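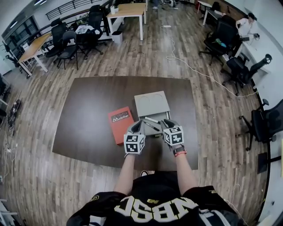
Gray drawer pulled out, two markers inside

Ticket 2271 — Desk box drawer sticks halfway
Opened by: Şükran Soylu
Status: Solved

Şükran: The drawer on the light gray box jams when I push it in. It's worse with markers inside.

Lino Serra, Sun 17 April: Great little box, and a fun one to fix! Please take the markers out, lift the drawer free and wipe both side edges with a dry cloth. Then try it empty.

Şükran: Found a pen cap behind it — it slides beautifully now! Markers are back in, lying on a slant, and it still closes. I opened and shut it 10 times just for the joy of it.

Lino: Love it! Closing this one.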